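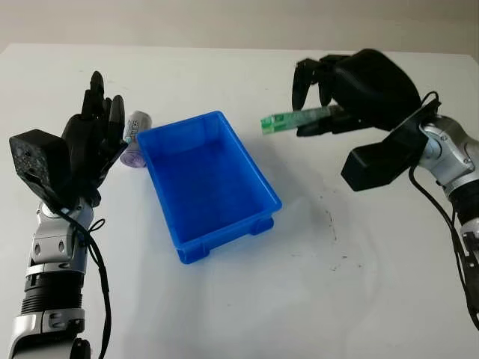 Bac bleu ouvert, modèle peu profond, sur plan de travail blanc.

Mettre en place un réapprovisionnement à deux bacs pour la petite visserie et les consommables

Cette fiche décrit la mise en place d'un système à deux bacs (parfois appelé double casier ou « plein-vide ») dans un atelier de maintenance ou de petite production. Elle suppose un magasin existant, un fichier articles à peu près tenu et des fournisseurs dont les délais sont connus. Elle ne traite ni des pièces sérialisées ni des produits à date de péremption courte, qui demandent un suivi par lot.

Les valeurs chiffrées viennent du déploiement fait à l'atelier Stollbridge. Elles servent à suivre le calcul et ne sont pas à reprendre telles quelles.

Principe

Chaque article est réparti dans deux contenants identiques. On prélève dans le premier. Lorsqu'il est vide, il devient l'ordre de commande : on le retire, on place le second en position de prélèvement et on lance le réapprovisionnement. Le contenu du second bac couvre la consommation pendant le délai de livraison, augmentée d'un stock de sécurité.

Il n'y a pas de saisie de sortie de stock. Le seul événement enregistré est le passage à vide d'un bac.

1. Choisir les articles

Exporter le fichier articles avec, pour chaque ligne : la référence, la désignation, l'unité de gestion, la consommation sur douze mois, le prix unitaire et le délai fournisseur. À Stollbridge, l'export depuis Totex donnait 2 865 lignes, dont une bonne partie de doublons et de références mortes.

Nettoyer avant de trier. Les doublons les plus courants sont les vis enregistrées une fois à la pièce et une fois à la boîte, ainsi que les articles recréés lors d'un changement de fournisseur. Fusionner les historiques de consommation, pas seulement les désignations.

Retenir ensuite les articles qui remplissent toutes les conditions suivantes :

– prix unitaire faible au regard du coût d'une saisie ;
– consommation répartie sur l'année, sans pic isolé qui représente plus d'un tiers du total ;
– volume compatible avec un bac manipulable d'une main une fois plein ;
– délai fournisseur stable.

Un article cher mais très consommé reste en gestion sur seuil informatique. Un article bon marché mais consommé deux fois par an ne justifie pas un emplacement double : une simple boîte étiquetée suffit.

2. Calculer la quantité par bac

La formule de base est :

Q = C × D + S

où C est la consommation hebdomadaire, D le délai en semaines entre le passage à vide et la remise en rayon, et S le stock de sécurité.

Exemple : vis à tête cylindrique M4 × 12, consommation annuelle de 1 200 pièces, 50 semaines travaillées. C vaut 24 pièces par semaine. Le fournisseur, Espinoza, livre en deux semaines ; il faut ajouter une semaine pour la relève des bacs vides, la validation de la commande et la mise en rayon. D vaut donc 3. Avec un stock de sécurité de 5 pièces, on obtient :

Q = 24 × 3 + 5 = 77 pièces par bac

L'erreur classique consiste à prendre pour D le seul délai annoncé par le fournisseur. Le temps pendant lequel le bac vide attend la relève compte intégralement. Si la relève est hebdomadaire, l'attente maximale est d'une semaine, et c'est cette valeur qu'il faut retenir, pas la moyenne.

Le stock de sécurité se fixe article par article. Pour une visserie courante disponible au comptoir d'un négociant proche, il peut rester très bas. Pour un joint spécifique dont l'absence immobilise une machine, le porter à la quantité nécessaire pour une intervention complète.

3. Arrondir au conditionnement

La quantité calculée correspond rarement à celle de la boîte fournisseur. Deux cas se présentent.

Si la boîte contient plus que Q, on verse une boîte entière par bac, à condition que la capacité le permette. Le stock augmente, mais on évite le comptage et les fonds de boîte. Pour les vis de l'exemple, livrées par 100, chaque bac reçoit une boîte.

Si la boîte contient moins que Q, prendre le multiple immédiatement supérieur. Ne jamais arrondir vers le bas en comptant sur le stock de sécurité, qui couvre les aléas et non l'arrondi.

Noter sur la fiche article la quantité réellement mise en bac et la quantité calculée. L'écart entre les deux sera utile au moment de la révision.

4. Dimensionner les contenants

Deux ou trois formats suffisent pour un atelier. Au-delà, les bacs ne sont plus interchangeables et le rayonnage se fragmente.

Critères à vérifier avant l'achat :

Largeur utile. La main gantée doit atteindre le fond. Un bac étroit et profond convient mal aux rondelles, qui s'empilent dans les angles.

Profondeur. Un modèle peu profond montre son niveau de remplissage d'un coup d'œil et se vide complètement. En contrepartie il occupe plus de surface au sol du rayon.

Parois. Des parois évasées facilitent le prélèvement et permettent l'emboîtement à vide. Elles réduisent la surface de fond à encombrement égal : faire le calcul de volume avec les cotes intérieures basses.

Zone d'étiquetage. Prévoir une face plane, sans nervure, assez haute pour l'étiquette. Les porte-étiquettes clipsés se perdent.

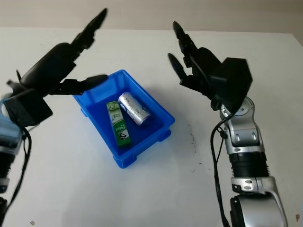

Pour le choix de la couleur, s'en tenir à une règle unique et l'afficher. La plus simple attribue une couleur par famille : visserie, raccords, électricité, consommables. Une autre, moins recommandable, distingue le bac avant du bac arrière. Elle oblige à transvaser à chaque rotation et supprime une partie de l'intérêt de la méthode. Les deux bacs d'un même article doivent être identiques et permutables.

Avant de commander une série, faire un essai avec un exemplaire rempli de l'article le plus dense. Suha Tarawneh, qui a conduit la mise en place à Stollbridge, a écarté à ce stade un format qui passait largement en volume mais dont le fond fléchissait sur les galets du rayonnage dynamique.

5. Étiqueter

Chaque bac porte sa propre étiquette, fixée à demeure. Elle comprend :

– la référence interne et la désignation courte ;
– l'emplacement (allée, travée, niveau, position) ;
– la quantité par bac et l'unité ;
– la référence fournisseur ;
– un code à barres ou matriciel reprenant la référence interne.

Le rayonnage porte une étiquette identique au droit de l'emplacement. L'identité des deux textes est importante : si la désignation est abrégée sur l'une et complète sur l'autre, les retours de bacs finissent par se faire au jugé.

Éviter d'imprimer le prix ou le délai. Ces données changent et rendent l'étiquette fausse sans que personne ne la remplace.

6. Implanter

Placer les deux bacs l'un derrière l'autre si la profondeur de tablette le permet, le bac de prélèvement devant. À défaut, les superposer, le bac de réserve en haut. La disposition côte à côte est à proscrire : les opérateurs se servent dans les deux et les deux se vident ensemble.

Les articles les plus prélevés se placent entre la hanche et l'épaule. Les articles denses vont en bas, quelle que soit leur rotation. Laisser une position libre par travée pour les ajouts, faute de quoi la première création d'article décale tout le rang.

Prévoir une zone de dépôt des bacs vides, unique, visible depuis le rayonnage et marquée au sol ou sur la tablette. À Stollbridge, c'est la tablette supérieure de la travée d'entrée.

7. Organiser la relève

La relève se fait à heure fixe, 7 h 30 par exemple, avant les premiers prélèvements. L'agent scanne les étiquettes des bacs déposés, ce qui génère une proposition de commande par fournisseur. Il n'a aucune quantité à saisir.

Les bacs scannés passent ensuite sur une seconde zone, « en attente de livraison ». Cette séparation empêche le double scan, première cause de surstock pendant les premières semaines. Si la place manque, retourner le bac scanné suffit.

À la réception, rapprocher le bon de livraison des bacs en attente, remplir, remettre en réserve. Un bac sans livraison correspondante après expiration du délai D est signalé à l'acheteur. Un article livré sans bac en attente l'est aussi : il y a eu soit un double scan, soit une commande hors système.

Le gabarit d'import utilisé pour ces propositions vient de Jakoto, adapté par Elfriede Ackermann pour accepter les conditionnements multiples. Un tableur à trois colonnes (référence, quantité, fournisseur) fait le même travail jusqu'à quelques dizaines de bacs par relève.

8. Réviser les quantités

Première révision après trois mois, puis une fois par an – juin convient bien si l'activité baisse en été. Pour chaque article, relever le nombre de passages à vide et les ruptures.

Aucun passage à vide sur un an : réduire à un bac ou sortir l'article du système.
Une rupture, délai fournisseur respecté : recalculer C.
Une rupture, délai dépassé : corriger D, ou changer de source.
Deux bacs vides déposés le même jour : vérifier l'implantation et les habitudes de prélèvement avant de toucher aux quantités.

Toute modification de quantité entraîne la réimpression des trois étiquettes, celles des deux bacs et celle du rayonnage. Les anciennes sont détruites le jour même.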